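Gripper Bench Comparison: Picking Small Dice
Gallery by Chiamaka Iyamu, July 2018

We spent most of a week trying fingers, cameras and controllers on small objects, mostly dice. The short version is that the fingers mattered less than we expected and the controller settings mattered more. Notes are under each heading for anyone setting up the same kind of bench.
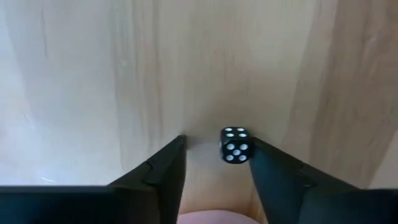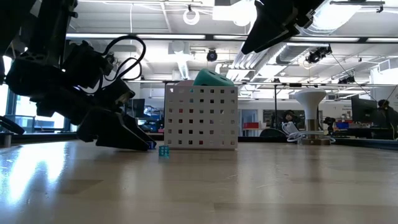
First picture: black die between the fingers, wrist camera. Second picture: the bench from the fixed camera, with a teal die on the table near the fingertips.

What we compared

Two sets of fingers, two camera positions and two controllers. The fingers were the Kevitz long taper and the Kirui short pad. The controllers were the Cludport unit we have had since last year and a newer one from Clonia. The arms stayed the same throughout. We did not have time to run every combination, so the short pad was only tried with the Cludport.

In total we logged 535 pick attempts. Of those, 400 were with the long taper fingers and the rest were with the short pads. An attempt counts as one close of the gripper, whether or not anything came up with it. If the operator backed off before closing, we did not log it.

Why dice

They are cheap, they are all close to the same size, and the pips make it easy to tell on video if the object has turned in the grip. A plain cube can rotate a quarter turn and look the same as before. With a die you can read the face before the pick and again after the place. The pips also gave us something to focus the wrist camera on.

The drawback is the rounded corners. If a finger meets a die at the corner and not on the flat, the die tends to spin away. We had to go and look for them under the bench more than once.

Fingers

The long taper gets into tight spots. It can pick a die that is sitting close to another object without pushing the other object over, and it leaves a better view from the wrist. The tips are narrow, so the yaw has to be close to right before you close. When the fingers came in square to the sides of the die, the pick was dependable. When they came in at an angle, the die would often turn until it lined up with the fingers, and then it would be picked anyway but in the wrong orientation. We marked those as picks with rotation and kept them separate.

The short pad is more forgiving on angle and holds better once closed. It also hides the object from the wrist camera for the last part of the approach. Operators said they were closing by feel and by looking at the fixed view. For larger, softer things the pad was clearly the better choice. For dice I would use the taper.

Of the 400 taper attempts, 308 were clean, meaning the die came up and kept the same face forward. I do not have a clean figure for the pads because the video from the first session was saved at too low a rate to read the pips.

Cameras

The wrist view is the one to use for the last bit of the approach. You can see the gap on each side of the die and correct for it. It is poor for height. With a glossy table you get some idea from the shadow, but operators still came down too far on many early tries and touched the tips to the surface.

The fixed view is the other way around. Height is easy to judge, and the reflection in the table helps, since the tip and its reflection close on each other as the arm comes down. Side to side alignment is hard to see from there, and a die can be partly hidden by the fingers.

Nearly everyone ended up using both: fixed view to come down, wrist view to line up, then a quick look back at the fixed view before closing. We tried taking one view away from each operator for a short block. Nobody liked it, and the wrist-only block was the slower of the two.

Exposure needs attention. Daylight from the windows puts a strong glare on one side of the table, and the auto exposure on the wrist camera hunts when the gripper crosses into it. Locking exposure fixed the hunting but made the dark fingers hard to tell apart from a black die. Lighter tips would help here. We have ordered tape in a few colors to test.

Controllers

The Cludport is the simpler of the two. It has one speed setting and one grip force setting, and you change both from a menu. It is steady and we had no dropouts. The trouble is that the lowest speed is still a little quick for work this small. New operators overshot, came back, and overshot again.

The Clonia has a scaling knob, so you can move at normal speed to get over the die and then turn it down for the approach. That made a bigger difference than either set of fingers. One operator who had been struggling with the long taper on the Cludport had no further trouble after changing over. It does take a while to learn to turn the knob back up afterward. Several people crawled all the way to the drop point.

The Clonia also lost its connection 4 times. Each time the arm held position as it should and we reconnected from the start screen. I could not find a pattern to it. The cable was swapped after the second one, which did not help.

Grip force

We settled on a low setting for all the dice. High force did not improve the hold, and with the taper fingers it squeezed the die out forward if the tips were low on the sides. If you see this happening, raise the gripper slightly before turning the force down. The height is usually the cause.

Translucent dice

These were harder for the operators than solid ones. The edges do not stand out as well against the wood, and the reflection under them can be mistaken for part of the object. A few closes landed short for that reason. I have not split the numbers by color yet.

Table surface

The gloss is a mixed thing. It helps with height, as noted above, but a die slides easily on it. If one fingertip touches first, the die moves until it meets the other finger. This is fine when the table is clear and a nuisance when something else is close by. A thin mat would stop the sliding. It would also remove the reflection, so I would want to test it before changing over for good.

Settings used for most of the runs

Fingers: Kevitz long taper
Controller: Clonia, scaling turned down for approach
Views: wrist and fixed, side by side on one screen
Exposure: locked on wrist, auto on fixed
Grip force: low
Yaw: lined up by the operator before descent

Still to do

Short pads with the Clonia. Colored tape on the tips. The mat. A longer run with a single operator, so that learning does not get mixed up with the hardware. I would also like to repeat the wrist-only block with people who have had more practice, as ours came early in the week.

The next round is planned for September. If you have used either controller for work at this size, I would be glad to hear what speed you run it at and whether you have seen the Clonia drop its connection.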